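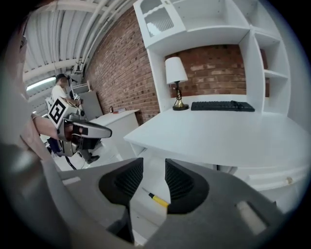
Okay, so the hand-held grippers are finally at the stage where I trust them, and a few of you asked for my notes. I'm building the pair with Reynaldo Enriquez at our shared workshop (we call the project Wokelow, long story), and most of what I learned came from doing it wrong first!

Soft fingers: wipe the ribbed faces with a damp cloth before every session. Dust gets down in those ridges and a pen will slide right out. I used rubbing alcohol for a while and it left my first set chalky, so plain water now.

Printed markers: matte paper, always. Glossy gave me glare from the ceiling lights and I lost a whole evening to it. Glue stick goes on flatter than tape, and press from the middle out.

Cable: leave more slack than you think you need, then try your biggest reach before you tie anything down. I went 11 inches too short on the first one and had to redo it. Grr.

Screws: snug the housing, run it for a bit, then snug it again. Mine always back off a little. Gunvor Forsberg swears by a dab of clear nail polish on the threads and I've come around to it.

Practice stuff: pens are great to start with, especially a bright yellow one you can spot on a pale floor. Keys are miserable. Save keys for later.

My parts came to $157 for the two, not counting the 3 fingers I ripped. Spare finger molds are in the drawer under the bench if you're at the shop and want to borrow them, just rinse them after.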